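Chapter 2
Locks, Labels and Keys

After reading this chapter, you should be able to:
explain what a safety lockout padlock is for;
name the parts of a padlock and of a hasp;
fill in an owner label correctly;
say who may remove a lock, and when.

Key words: shackle, body, hasp, isolation point, owner label, key control

In Chapter 1 we studied the energy which stays in a machine after it is switched off. Now we come to the small object that keeps the switch where we left it. A padlock is cheap and simple, and for this reason many workers do not give it much thought. At the Wendt packing plant, the maintenance department keeps 34 lockout padlocks on one board, and each of them has its own key. When a fitter starts a job, he takes one lock and keeps the key in his pocket until the job is finished.

2.1 The parts of the lock

Every padlock has a body and a shackle. The shackle is the bent bar that passes through the hasp. In the usual type, one leg stays in the body when the lock is open, and the other leg comes free. You turn the body a little to the side, pass the free leg through the hole, and press until it closes. Then pull once, firmly. A shackle that is only resting in its hole can look closed from a distance.

The hasp is the hinged part that receives the shackle. It must be fixed with screws that can not be reached when the lock is on. Check this before you begin – a good lock on a loose hasp protects very little.

2.2 The owner label

A lockout padlock belongs to one person for the length of the job. The label shows who this person is. Write your name, your department and a telephone number, in letters that another worker can read without touching the lock. In a workplace with more than one language, the label should be printed in each of them.

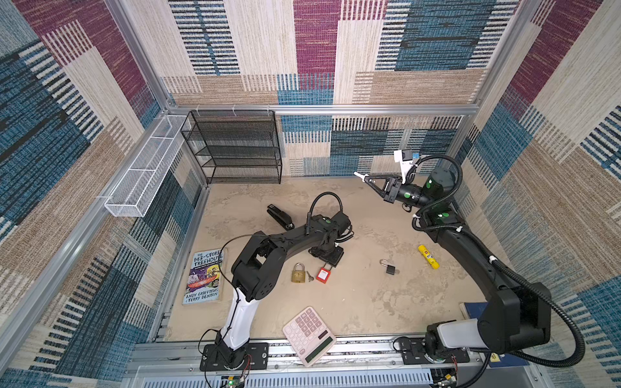

Red safety padlock at the work table

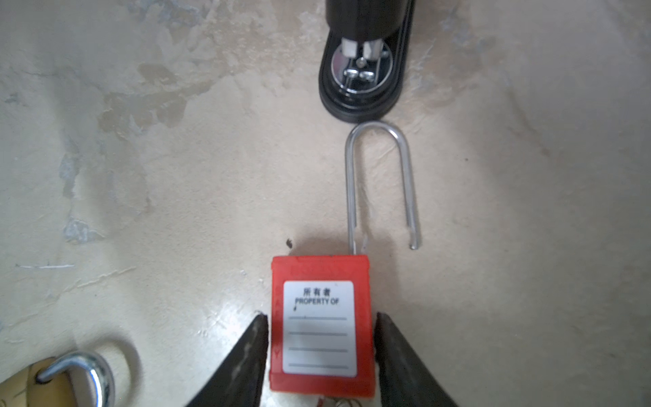

An owner label with no name gives the next worker nobody to call. In the Wendt plant, a lock without a name is treated as a fault, and it is written in the log book on the same shift. Use a permanent marker, and let the ink dry before you hang the lock. When the job is finished, clean the label with alcohol, so that the old name is not left for the next owner.

Exercise 2.1 Take a padlock from your training set and open it. Find the free leg of the shackle, and write in your notebook which side it is on. Then prepare the label for a job that lasts one shift.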